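About Rirkemel

Hi, I'm Abdelghani, and if you've landed on this page you probably want to know who we are and whether you should trust us with your robot. Fair enough! Most company pages would start with the awards at this point. We don't have any awards, so I'm going to tell you about a bad afternoon in March instead.

Rirkemel fixes and tunes small robot arms, mostly the kind that schools, labs and little workshops buy once and then have to live with for years. We opened in a single room over a bike shop, moved to the Jumport building when the stairs got to be too much (arms are heavier than they look), and we've been here ever since.

Back to March. We had a two-arm setup running a job we call Undance, which is a handover routine. One gripper picks something up, brings it over to the other one, and the second gripper takes it. Simple stuff. We had set it to run 300 handovers while we ate lunch, and at number 58 the first gripper let go early. The part it was holding, a steel plate with nice crisp edges, went straight off the side of the table and landed next to my colleague Lill's foot. Next to, thank goodness. She had leaned in to look at a cable, and the arm was still live.

We shut it down and stood there for a minute. Then we did what I guess everybody does and blamed the software. I spent two days in the logs and found nothing, because the logs said the gripper was closed. It thought it was holding on just fine! The trouble was in the pad. It had worn down enough that the fingers reached their "closed" position without really squeezing anything, and our code only ever checked position. It never checked force. That one's on me, I wrote it.

So we changed how we work. The gripper now has to feel the load before the arm is allowed to travel, and it checks again before the handover. Pads get looked at every 100 cycles and written down in a paper notebook, which Lill keeps and guards pretty fiercely. And nobody leans over a live table anymore, me included. If you want to look at a cable, you hit the stop first. We also quit using plain plates for testing and went over to awkward things that swing and shift, like keys, since a grip that's a little bit weak shows up a lot sooner that way.
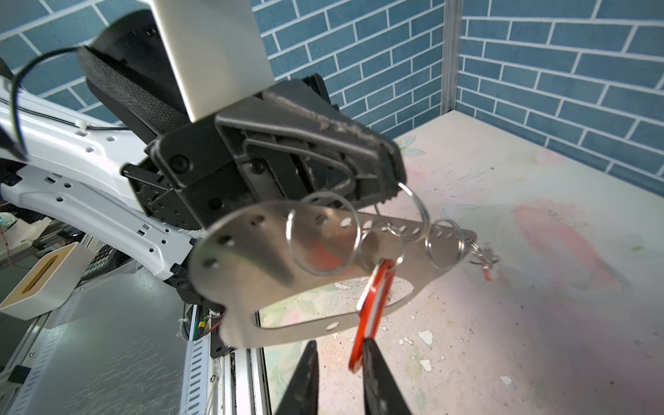
Abdelghani Abdel Hamid
Founder and head of repairs, Rirkemel

Keys on a steel plate are still my favorite test piece, by the way. Rings slide, tags dangle, the weight is never quite where you left it, and a gripper with a scuffed pad has to work for its living. If your arm can carry that across a table and hand it over, I'll sleep okay.

We wrote the whole thing up and sent it to all 18 of our customers on May 28, 2018, with the check we'd added and the line of code I was embarrassed about. I was nervous hitting send – really nervous – but the replies were lovely. A couple of people went and looked at their own pads that same day and found them in worse shape than ours.

These days the work is split between repairs, safety checks and the odd training day at our place. You're welcome to bring your machine in, or we'll come to you if it's bolted down. Please tell us about the near misses too, even the silly ones. I'd much rather hear about the part that almost fell.

Come by Jumport if you're in the neighborhood. Ring the lower bell, the upper one hasn't worked in ages and yes, I know, we're a repair company.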